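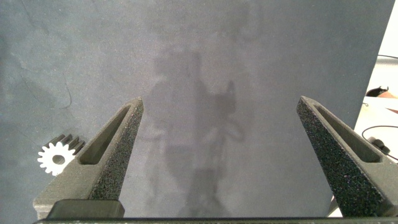 灰色、濃淡のむらあり。左寄りにうすい筋。

読了時間 9分

印刷する | メールで送る

12月号の色の話、灰色です。締切ぎりぎりで書いてます。前回の黄土色のときに「次は青で」と言った気がするけど、青は資料がまだ揃わず。すみません、春に回します。

で、灰色。黒と白を混ぜればできる、で済ませてきた人が多いと思う。私もそう。間違いではない。ただ、チューブの黒と白だけで作った灰色を画面に置くと、そこだけ穴があいたように見えることがある。冬の風景で特にやりがち。雪の影とか、曇り空の下半分とか。

原因はだいたい黒のほう。アイボリーブラックは茶色っぽい名前のわりに、白で薄めると青に寄る。ランプブラックはもっと寄る。マルスブラックはわりと中立、でも着色力が強いのでうっかりすると一瞬で真っ暗。白も一種類じゃない。チタニウムは冷たくて隠す力が強い、ジンクは透ける。組み合わせで別の灰色になるので、自分の絵の具箱に何が入っているか一度ラベルを見てください。裏に顔料番号が小さく書いてあります。老眼の人はルーペ。私は使ってる。

補色で作る灰色

黒を使わないやり方。ウルトラマリンとバーントシェンナ、定番中の定番。青を多めにすれば冷たい灰、茶を多めにすれば暖かい灰。水彩だと乾く途中で粒が分かれて、石みたいなざらっとした感じが出る。荒目の紙だとなお出る。細目だとあんまり出ません。

ほかにはビリジアンとアリザリン系の赤。こっちは粒が出にくく、透明で深い。夜の水面に使うと気持ちいい。混ぜる比率が少しずれるだけで緑か紫に転ぶので、急いでいるときはすすめない。今の私みたいなときは特に。

コバルトブルーとライトレッド。明るい曇り空に。濁らない。高い。

フタロブルーとバーントシェンナもできることはできる。フタロが強すぎて、青をちょん、と入れただけで全部持っていかれます。茶色の山に青を少しずつ足す順番で。逆をやるとパレットいっぱいに使い道のない青緑ができる。経験談。

混ぜすぎないこと、も書いておく。パレットで完全に均一にしてから塗ると、きれいだけど平ら。七割くらい混ざったところで筆にとって、残りは紙の上でやらせる。むらが出る。そのむらが空になったり壁になったりする。雨上がりのコンクリートなんか、均一な灰色で塗ったら絶対にそう見えない。

ハーンブリッジの読者から

Hurnbridgeのエルマリー・シビヤさん(Elmarie Sibiya)からお便り。油彩で港を描いている方。「灰色の隣に何を置くかで全部変わる。混色で悩む前に、まず隣を見る」とのこと。オレンジの浮きの横に置いた灰色は青く見えるし、同じ灰色を青い船腹の横に置くと今度は茶色っぽく見える。同時対比というやつです。手紙には小さな色見本が糊で貼ってあって、封筒の中で一枚はがれてた。どの位置のだったか不明。エルマリーさん、もしわかったら教えてください。

ついでに。色見本を作るなら、塗った紙を切って別の色紙の上に置いてみるのがてっとり早い。白い紙の上だけで判断すると、だいたい思ったより暗く見えます。画面に入れたら急に明るくなって慌てる。下塗りに薄い茶か灰を敷いておくと、この失敗が減る。

アクリルの人へ。乾くと暗くなるの、灰色だと余計に目立つ。同じ灰色をあとから作り直すのはほぼ無理なので、空みたいな広いところは最初に多めに作って、蓋つきの容器へ。霧吹きをひと吹きしてから閉める。油彩は暗くはなりにくいけど、亜麻仁油だと年月で黄色に寄る。明るい冷たい灰色にはポピーオイルかサフラワーオイルを使う人が多い。乾きは遅いです。次の層は待って下さい。

紙の灰色のこと

描くほうばかり書いたけど、最初から灰色の紙を使う手もある。Brirnowの「トーン461」、秋に試しました。中くらいの明るさ、わずかに暖かい。木炭と白チョークだけでひととおり形になるのが楽。紙の地がそのまま中間の調子になるので、暗いところと光だけ描けばいい。人物のクロッキー向き。風景だと、空を塗らずに残せるのがずるいくらい便利。

欠点。消しゴムを強くかけると毛羽立つ。練り消しで押さえるだけなら平気でした。水はだめ、波打ちます。水張りしても少し残った。あと、窓際に置いておいた一枚は端のほうが少し白っぽくなった気がする。光のせいか紙の個体差かはまだわからない。様子見。

Gerkisの店頭では取り寄せ扱いになりました。担当はゴック・キムさん(Ngọc Kim)。ばら売りもしてくれるそうなので、一枚ほしいだけの人はそう言ってください。電話は午後のほうがつながりやすいとのこと。朝は搬入でばたばた。

読んだ本

ファドワ・ブジドさん(Fadwa Bouzid)の『曇りの国の絵の具』、127ページのところに灰色の章があります。著者は壁画の修復をしていた人で、はがれた漆喰の下から出てくる灰色をひとつひとつ言葉で書き分けていくだけの章。事件は何もおきない。私は二回読みました。鳩の首の灰、灰皿の灰、乾いた川の灰。日本語なら鼠色の仲間がいくらでもあって、利休鼠、深川鼠、銀鼠、藍鼠。江戸の人が地味な色しか着られない時期に、こういう名前をたくさん作った。四十八茶百鼠といういい方がある。本当に百あったかどうかは別で、語呂らしいです。

利休鼠は緑がかった灰色。混色するならウルトラマリンとバーントシェンナの灰に、ごく少しだけ緑土を。サップグリーンでもいいけど派手になりやすいのでちょっとだけ。深川鼠はもうすこし明るく青緑寄り。銀鼠は白多め、暖かくしすぎない。このへんは本や見本帳で違うことを言っているので、自分の気に入ったところで止めてよいと思う。

宿題

強制ではないです。やる人だけ。

同じ静物を、補色で作った灰色だけで一枚。組み合わせは自由。白は使ってもよし、水彩なら紙の白で。モチーフは白っぽいもの推奨、卵とか、カップとか、丸めた布とか。白いものを描くとほぼ全部が灰色になるので練習になる。明るいところから暗いところまで五段階くらい先に帯で塗っておくと迷わないです。

目を細めて見る。これ毎回書いてるけど毎回書く。細めると色が飛んで明るさだけ残る。白いカップの影が、机の明るいところより暗かったりする。頭では白だと思ってるから、みんな影を明るく描いてしまう。

前回の宿題、黄土色の風景は95点ほど届きました。ありがとうございます。アサベ・ガルバさん(Asabe Garba)の畑の絵がとてもよかった。遠くの丘に向かって黄土色がだんだん灰色になっていく。今回の話の先回りみたいな一枚で、聞いたら黄土に薄い紫を足していったそうです。黄色の補色、なるほど。エイェルサレム・アセファさん(Eyerusalem Assefa)の干し草の絵も好きでした。手前の影、ほとんど黒に見えて黒を使ってない。セピアと藍だけ。講評は個別に返信中、まだの方もう少し待ってくださいい。

訂正ひとつ。先月号で「ローシェンナは不透明」と書いたけど、透明寄りです。油彩でも水彩でもおおむね透明。メーカーで差はあります。指摘のメールを複数もらいました、助かります。

画材の保管、冬の注意も少しだけ。アクリル絵の具は凍らせると戻らないことがあるので、物置に置いている人は家の中へ。チューブの蓋が固まって開かないときはお湯に蓋だけ浸ける。ペンチで回すと首がちぎれます。油彩の布は丸めて捨てない、広げて乾かすか水を入れた缶に。冬でも自然に熱をもつことがあります。

展示の話もしたかったけど時間切れ。Đàoの小品展、灰色がらみで見どころの多い回でした。次号にまわします。宿題の写真は昼の窓際で、ストロボなしで撮ってもらえると色がわかりやすいです。

印刷する | メールで送る

最近の記事
・黄土色だけで描く丘と畑
・パレットの洗い方、木と陶器
・荒目の紙、細目の紙
・練り消しの寿命
・秋の宿題 講評まとめ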